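5.3 Late releases and the missing-seat problem

The success rates in the previous section look respectable, and we would ask the reader not to lean on them too hard. Of 3000 attempts at the breaker placement task, 2512 were logged as successes by the controller's own check. That check asks whether the fingers have opened and whether the arm has backed away without a torque spike. It does not ask whether the breaker is on the rail. We kept it because earlier work on the Kavden hand used the same test and we wanted numbers that could be set beside theirs. Having now gone back through the recordings, we doubt that either set of numbers means what it appears to mean.

We reviewed the attempts logged as successes by eye, using the head camera video. In 556 of them the breaker had not seated. Most often the lower clip had never caught, and the part had tipped over after release and come to rest against the floor of the box. In the controller's log these runs are clean. Force at the wrist falls to zero, the fingers open on schedule, and the retreat is smooth. A part that has fallen off the rail puts no load on the hand, and neither does a part that has been placed correctly.

Subtracting these cases leaves 1956 placements we are willing to call correct, or 65.2 percent of all attempts. The figure we had reported internally was 83.7 percent. We find it hard to see this as a small correction.

Three explanations were put forward within the group. The first is slip in the fingertips during the final push. The second is a wrong estimate of rail height, caused by the soft padding under the box giving way under load. The third is timing: the Ruketti planner sends the open command when the commanded position is reached, and the measured position lags it. We tested the third directly by adding a fixed delay before release. Over a short series the share of unseated parts went down, but it did not go away, and the delay also raised the number of times the hand dragged the box sideways. We do not claim to have found the cause. The padding explanation is popular because it is cheap to fix, and we have seen no good evidence for it yet.

There is also a safety side to this, which we had not planned to write about. When a part is wrongly logged as placed, the controller moves on to the lid. On 14 occasions it then pressed the lid down over a loose breaker, and the force limit stopped the arm. The limit did its job each time. Still, it was set for contact with the box walls, and we have no reason to believe it is low enough for a person's hand in the same spot. People do come close to the table during long sessions. The marked floor boundary is a habit – it is not a barrier, and the arm has no knowledge of it. Figure 7 shows the workspace with the breaker module tilted inside the open box and the hand off to its right.

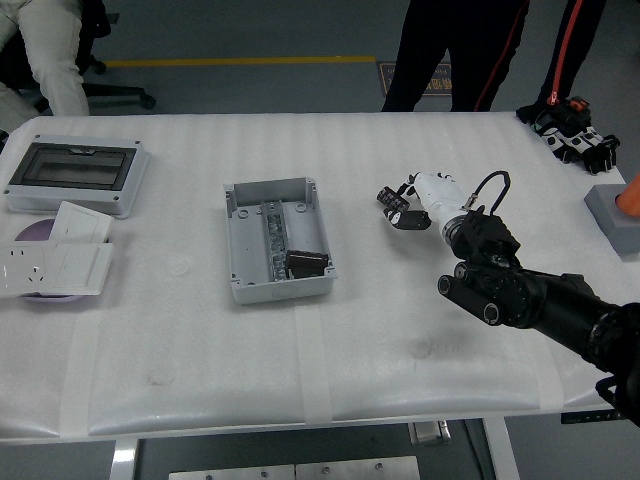 Figure 7. Junction box with DIN rail and tilted module, seen from the head camera.

Sowmya Chowdary, reading a draft of this section, objected that we were being too hard on the release check and too easy on ourselves. In her view any log that records only what the hand felt will miss this kind of failure, and the real mistake was running 3000 attempts before someone compared the log with the video. She also asked why the lid step was allowed to start at all without a look into the box.

We have no strong answer to the second point. A visual check before the lid step was part of the Triltlow protocol and was dropped in September to shorten the cycle. It has since been put back. Whether it catches tilted parts reliably is a separate matter, and the dark color of the module against shadow inside the box does not make us hopeful. Until that is measured, we suggest that success rates based on release alone be read as upper bounds, ours included.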